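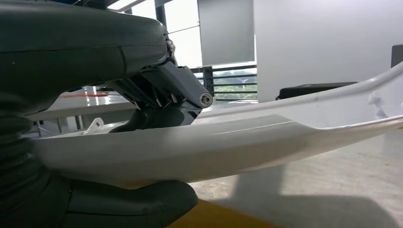 Visits > Trade fairs > Varnley

Dallum paint and finishes fair, Varnley. Entry was £2 and the car park was full by ten, so I took the 51 bus from the station. Most of the hall was given over to metal coatings. Matt dark grey is still everywhere, and Endex had sample cards of it in three grades. Yeon showed only wood oils. Stand 53 had the best prices on brushes. The organisers gave attendance as 1,116. The next fair is in April.

Last updated: 26/02/2025
Print this page | E-mail this page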